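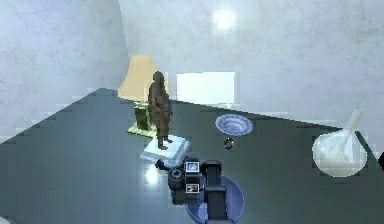
FILM CLUB NOTES, MARCH

Quick one this month, I'm typing between the matinee and the evening show.

First, the switched-bodies season. Four family films, all of them about a kid who ends up as somebody or something else, and we got 77 people in for the opener. Best since we moved into the old Halás building. Thanks to Naima Hamdy for picking them. I thought the dog one would be the draw. Wrong. Everybody wanted the grandmother one.

That's Ploltari, if you missed it. Girl of eleven wakes up as her own grandmother, has to get through a wedding, a dentist and a driving test before midnight. Sounds awful, I know. First half hour is a bit much, lots of falling over, and the song in the bakery could go. But then the two of them get stuck in a parked car in the rain and just talk, and it turns into a different movie. Kids behind me went dead quiet. So did their dad. Voice work is good, the dubbed print less so (lips all over the place in the wedding bit). Fine for seven and up, one mildly scary bit with a goose.

Less keen on Flekness. Boy becomes the weather. Lovely clouds, no story. 100 minutes and it feels it. Silvia Šimko disagrees with me strongly and has asked for equal space, so her piece runs next month.

Still to come: Praltport, where two brothers trade places with the harbor pilot and his very bad-tempered parrot. Haven't seen it. Dagmar Kollár has, says bring tissues, wouldn't say why. Starts 2:30 pm, doors at 2. Please dont come at 2:40 and climb over everybody, you know who you are.

Tickets. We have 70 seats downstairs and the balcony opens only if those go. Members free, guests pay at the door, cash or card now that the reader works again. Kids under five on laps.

Talk after the show. Yurii Nechyporuk is doing twenty minutes on why body-swap stories nearly always end at a party. He did a shorter version at the library and it was very funny, plus he has clips. Stay for it if you can. Coffee on, and whatever's left of the poppyseed cake.

Subtitles: two people asked. Yes on Praltport, no on the short before it, which has no dialog anyway.

Also we are 300 short on the new projector lamp. If you've been meaning to renew, now would be a good momnet. Envelopes at the desk or see Bohumila Jelínek, she's there from 1 pm on show days.

Lost and found: one green mitten, one umbrella, a retainer in a case. Ask at the desk.

Summer picks are due by the end of the month. One title each please, and nothing over two hours.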